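About Foltness

Hi, and thanks for clicking on the page hardly anyone clicks on! I run Foltness, a small shop that builds and rents hand-held grippers for people who want to teach robots how to do ordinary household stuff. Laundry, mostly. Some dishes. One customer does nothing but shoelaces, and I think about that more than I should.

I got into this sideways. I used to fix sewing machines, and a friend at a lab asked if I could repair a cracked jaw on a gripper they'd been using. I fixed it, then I fixed four more, and by then I had opinions. The handles were too fat. The jaws chewed up thin cloth. You'd hold the thing for an hour and your wrist would hate you. So I drew up my own, badly, and kept redrawing it until September, when the first pair went out the door.

That pair was called the Omance, and the name stuck. We're on version 3 now. You hold one in each hand by an upright handle, squeeze, and the jaws close. You do the chore the way you'd normally do it (well, a bit slower) and the motion gets saved so a robot can learn from it later. Each gripper weighs 400 grams without the battery, which I'm still a little proud of.

What you can get from us:

The Omance pair, to rent or buy. Comes charged, with a spare set of jaws.

The Osuvden case, a padded hard case that fits one pair and the chargers. It also fits a sandwich, if you pack carefully.

Recording days. You tell us the chore, we do it over and over and send you the files. Our longest job so far was 327 garments, and yes, I folded my own clothes very nicely for a week afterward.

Cloth is still my favorite thing to work on. A box stays the shape you left it, but a shirt has its own plans, and getting two jaws to hold it evenly takes practice — even for a person who has been dressing herself for decades.

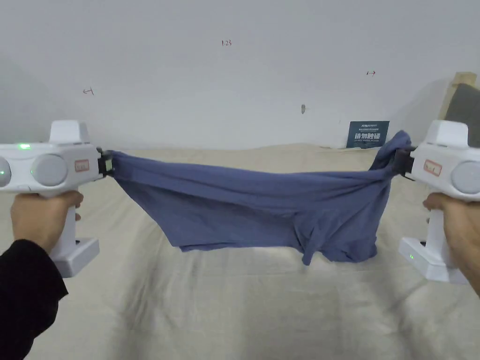
Stretching a garment out over the bed, one gripper on each end.

If you rent from us, you get me on the phone, not a ticket number. I answer until 6 p.m. and sometimes later if I'm still at the bench. Software questions I pass along to Aebischer, the two-desk outfit down the hall that writes our recording app, and they're very patient with both of us.

Rentals run two weeks at a time and you can extend by email. Schools get a lower rate, so please tell me if you're a school! Plenty of them forget to mention it and then I have to redo the invoice.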